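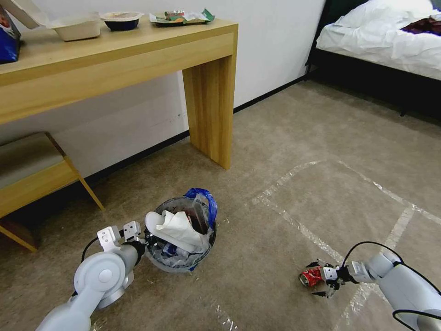 How early can I check in?

Check-in starts at 4 in the afternoon. I clean the place myself between guests and I'm slow at it, so please don't turn up at lunchtime hoping! If your train gets in earlier, write to me the day before and I'll tell you whether you can drop your bags in the hallway closet. Most days you can.

And when do I have to be out?

By 11 in the morning. If nobody is coming in after you I'm happy to let you hang around a bit longer, but ask first, please.

Which apartment did I book? I'm confused.

You're not the only one. I rent out two, and they have names instead of numbers (my idea, maybe not my best one). Rollow is the studio on the ground floor. Tuston is the bigger one upstairs, with the separate bedroom and the balcony that gets the evening sun. The name is in the subject line of your booking email. They have different door codes, so it's worth looking before you stand there punching in the wrong one with an armful of groceries.

How do I get in?

There's a keypad on the street door and another on your own door. I send both codes the morning you arrive. Press firmly, wait for the green light, then push the street door with your shoulder, because it sticks in damp weather. After three wrong tries the keypad sulks for a few minutes and then lets you start over.

Where do I park?

On the street, if you're lucky. After six in the evening you won't be. The Treto garage around the corner is open all night and I've never seen it full. It takes cards but not the big bills, and the ceiling is low, so anyone with a roof box should look for the open lot behind the church. I don't get a discount there, sorry, I did ask.

What's the Wi-Fi like?

Good enough for video calls in Tuston, a little weaker in the back half of Rollow. The password is on the card inside the kitchen cupboard door. If it drops, unplug the little router, count to twenty and plug it back in. That fixes it nearly every time, and if it doesn't, call me.

Do you take pets?

One dog, house-trained, in Rollow only. The upstairs neighbor next to Tuston is allergic and we share a landing, so I can't bend on that one. I don't charge extra for dogs but I do ask that they stay off the bed. I know. Do your best.

Is there a washing machine?

Yes, in the basement, shared with the rest of the building. Please don't run it after ten at night. There's a drying rack behind the bathroom door in both apartments, and in summer things dry on the Tuston balcony in a couple of hours.

What do I do with the trash?

Cans and bottles go in the yellow bin in the courtyard, paper in the blue one, everything else in the black one. Food scraps have their own small brown bin with a lid you have to twist. You don't need to empty everything when you leave, but anything that smells should go down with you, especially in July!

Should I strip the beds?

Leave them. I'd rather do it myself so I can check the mattress covers. Used towels in the bathtub is plenty.

Where should I eat?

Polishchuk, every time. It's the bakery two streets down toward the river, and they do soup from noon until the pot is empty. Get there before one. For dinner you'll have more choice near the station, and bus 281 goes there from the stop across the street. The last one back leaves a little before midnight and it doesn't wait.

How much is the deposit?

It's 98 dollars per stay, for either apartment, no matter how long you're here. I send it back within a week of checkout, usually sooner. I've only ever kept part of it twice, and one of those was a door.

Can I cancel?

Up to two weeks before, you get everything back. After that I keep the first night and refund the rest. If you're sick or your flight falls through, write to me anyway and we'll try to move your dates.

Something broke. Are you going to be mad?

No! Just tell me. Glasses break, I buy the cheap ones on purpose. What I don't love is finding out from the next guest that the shower head is hanging off, so send me a message, even a short one.

My question isn't on the list.

Use the contact form and I'll get back to you by the evening. If you're locked out or there's water where there shouldn't be, don't write, call the number in your booking email.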